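Warum ich meine Planner wieder langweilig haben will

Von Unnur Kjærgaard, 15.7.23

Ich fange mal mit einem Geständnis an: Ich habe im Frühjahr 16 Tage damit verbracht, einen Fehler in unserer Greifplanung zu suchen, den es in der Greifplanung gar nicht gab. Er saß in der Konfiguration. Eine Zeile, ein Timeout, von jemandem (ja, gut, von mir) irgendwann hochgesetzt, damit eine Vorführung durchläuft, und danach vergessen. Der Planner bekam für jede Anfrage mehr Zeit, als der Regler darunter zu warten bereit war, und wenn es knapp wurde, lief der Arm eben mit dem alten Plan weiter. Meistens passte der alte Plan ja noch. Und wenn nicht, dann sah es aus wie schlechte Wahrnehmung.

Seitdem bin ich ein bisschen unleidlich, wenn mir jemand erzählt, unser Problem beim Kistengreifen sei die Intelligenz. Wir bräuchten ein größeres Modell, mehr Daten, noch eine Schicht Lernen obendrauf. Kann alles sein! Aber ich behaupte: Der größte Teil der verlorenen Zeit in kleinen Robotikteams geht für Werkzeug drauf, das keiner gern schreibt. Logging, Zeitstempel, Konfigurationen, Wiedergabe von Läufen. Darüber hält man keine Vorträge, und genau so sieht es dann auch aus.

Als ich zu Driris kam, lagen in unserem Repository 629 Parameter. Ich habe sie gezählt, weil ich wissen wollte, worauf ich mich einlasse, und dann hätte ich es lieber nicht gewusst. Davon waren 134 an mindestens zwei Stellen gesetzt, mit unterschiedlichen Werten, und welcher gewann, hing von der Reihenfolge der Startdateien ab. Azadeh Najafi, die bei uns die Regelung macht, hatte sich dafür einen Zettel geschrieben. Einen Zettel aus Papier. Ich mag Azadeh sehr, und der Zettel war gut, aber so kann man doch nicht arbeiten.

Jetzt kommt der Teil, bei dem mir Arwel Nicholas regelmäßig widerspricht. Arwel sagt, Parameter seien ein Symptom. Wer so viele Stellschrauben braucht, hat das Problem nicht verstanden, und ein gelernter Regler räumt sie alle auf einmal weg. Ich verstehe den Reiz, wirklich. Ich habe selbst eine Strategie trainiert, die nach ein paar Tagen Dinge konnte, für die unser klassischer Stapel Monate gebraucht hat. Nur sind die Stellschrauben danach nicht weg, sie heißen bloß anders. Bildausschnitt, Aktionsfrequenz, Glättung am Ausgang, Länge der Aktionsfolge, Normierung der Gelenkwinkel. Wenn du bei der Normierung die falsche Statistikdatei lädst, greift der Arm souverän an allem vorbei, und keine Fehlermeldung der Welt sagt dir Bescheid. Beim alten Planner kam wenigstens »keine Lösung gefunden«.

Und damit bin ich bei meinem Lieblingsthema, dem Kontakt. Freies Greifen von einer leeren Tischplatte ist angenehm, das kriegt man mit ordentlicher Kalibrierung hin, und es macht sich großartig in Videos. Sobald ein Klotz an einer Wand liegt, wird es eine andere Aufgabe. Einer der beiden Finger hat keinen Platz mehr. Liegt dann noch ein zweiter Klotz der Länge nach daran, hast du die Wahl: von der Stirnseite greifen, erst schieben, oder beide zusammen packen und hoffen. Jede dieser Möglichkeiten braucht andere Grenzwerte für die Kraft, eine andere Anfahrt und eine andere Vorstellung davon, was »fertig« bedeutet.

Für unsere Kollisionsprüfung ist eine Kiste nämlich vier Wände und ein Boden, alles schön senkrecht und ewig steif. Eine echte Kiste hat schräge Flächen, einen Rand, an dem etwas klemmt, und Spuren dort, wo man öfter drangekommen ist.
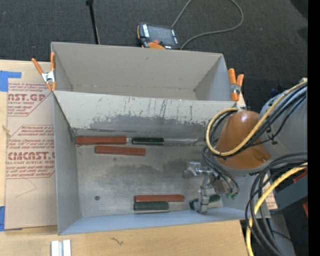 Nermina Kolev hat dazu einmal einen Satz gesagt, den ich seitdem ständig klaue: Die Szene im Planner ist ein Brief an den Roboter, und wir schreiben ihn, bevor wir hingeschaut haben. Sie hat danach das Modell unserer Kiste neu vermessen, inklusive Neigung der Trennwand, und fast 2 Stunden später waren wir eine ganze Klasse von Abbrüchen los. Kein Training, kein neuer Sensor, ein Messschieber und eine geänderte Beschreibungsdatei! Ich habe das damals in unserem Wochenbericht fett gesetzt und es hat trotzdem niemanden vom Hocker gerissen.

Die Kabel fehlen übrigens in fast jedem Modell, das ich kenne. Bei uns auch. Der Arm hat in der Simulation eine glatte Außenhaut und dreht das Handgelenk fröhlich anderthalbmal herum, während in Wirklichkeit alles, was Strom und Daten nach vorne bringt, in Schlaufen dranhängt und mitmuss. Azadeh hat schließlich die Gelenkgrenzen am Handgelenk enger gezogen. Ein grober Eingriff, ich hätte gern etwas Eleganteres, etwa einen Strafterm, der sich merkt, wie weit man insgesamt gedreht hat. Liegt seit letztem August im Ticketsystem. Ist halt auch so eine Sache, mit der man keinen beeindruckt.

Was ich mir also wünsche, und da rede ich genauso mit mir selbst wie mit den Leuten von Sostum, mit denen wir uns die Treiber teilen: Jeder Lauf speichert die aufgelöste Konfiguration mit, so wie sie am Ende wirklich galt. Jede Nachricht trägt den Zeitpunkt der Messung, und zwar den der Messung, nicht den, zu dem sie irgendwo aus einer Warteschlange gefallen ist. Ein Plan, der zu alt ist, wird verworfen und der Arm bleibt stehen. Das sieht blöd aus, wenn Besuch da ist. Es hätte mir aber 16 Tage gespart.

Vibeke Damgaard aus unserer Außenstelle in Lund hält dagegen, dass ein Arm, der dauernd stehen bleibt, auch keine Daten sammelt, und dass man mit meiner Strenge nie fertig wird. Da ist was dran. Wir haben uns vorläufig darauf geeinigt, dass der Arm stehen bleibt und laut ins Protokoll schreibt, warum, und dass man die Grenze pro Versuch lockern darf, wenn der eigene Name danebensteht. Seither wird sie viel seltener gelockert. Mein Name steht dreimal drin.

Bleibt die Wiedergabe. Ich will einen Lauf nehmen, ihn auf meinem Rechner abspielen und an genau der Stelle, an der der Finger an der Vorderwand aufsetzt, einen anderen Planner einhängen können. Mit unserem internen Werkzeug Deltar geht das inzwischen halb: Die Gelenkdaten kommen sauber zurück, die Bilder hinken hinterher, sobald die Platte viel zu tun hat. Arwel meint, das sei gut genug, und ich meine, dass »gut genug« bei versetzten Bildern genau die Sorte Fehler ist, die man dann zwei Wochen lang in der Wahrnehmung sucht. Wir streiten das gerade aus. Wer eine saubere Lösung für das Puffern hat, ohne dass der Speicher vollläuft, bitte schreibt mir, ich nehme auch hässliche Skripte.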